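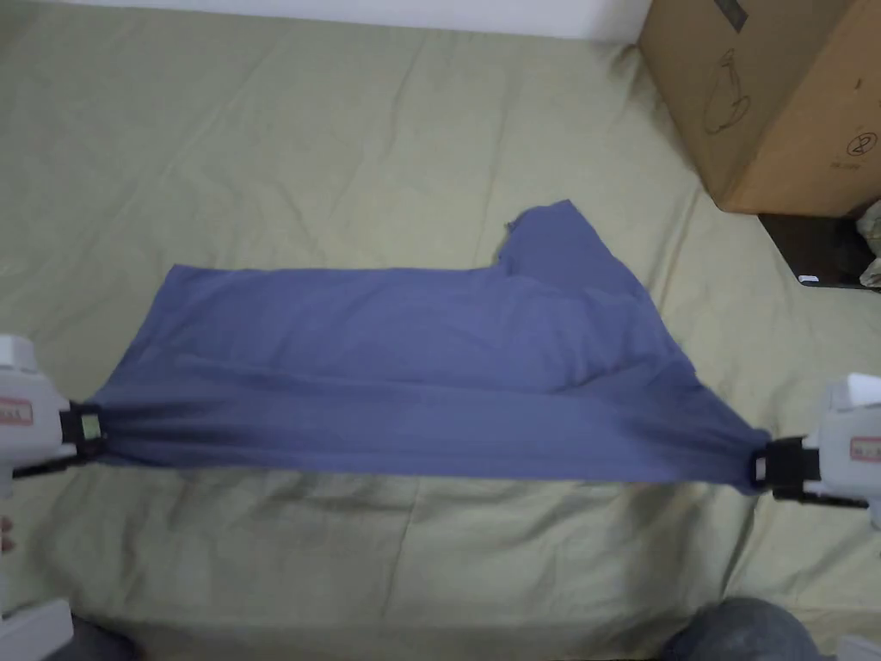 Blue-violet cloth, pulled out sideways.

Podcasts > Make Your Own > Planning a Comics Episode

How to plan a podcast episode on one comic book series

By Tamara Melnychuk, October 2020

Quick version, recording tonight.

1. Pick one run. Not the whole series. My Skanora episode tried to cover all 84 issues and came out a mess. Redid it in February with just the Demchenko run -- much better.

2. Read it twice. First time for fun, no notes. Second time mark pages where a character makes a choice. Sticky tabs are fine.

3. Write one question. Mine was "does Dilik ever forgive his brother?" Everything in the episode goes back to that. If a note doesnt fit, cut it.

4. Outline, one page max. Plot recap (short!!), the question, two or three moments, then your guest. Spoiler warning goes before the recap.

5. Send the guest issue numbers a week ahead. Trade paperbacks number things differently so give the story title too.

6. Record. I aim for around 65 minutes raw, cut to 37. Say the page out loud when you talk about art -- listners can't see it.

7. Show notes. Writer, artist, letterer, colorist. Check the spelling against the credits page, not a fan wiki.

Related
Interviewing a letterer
Usent: where to start reading
Spoiler warnings that work
Editing out crosstalk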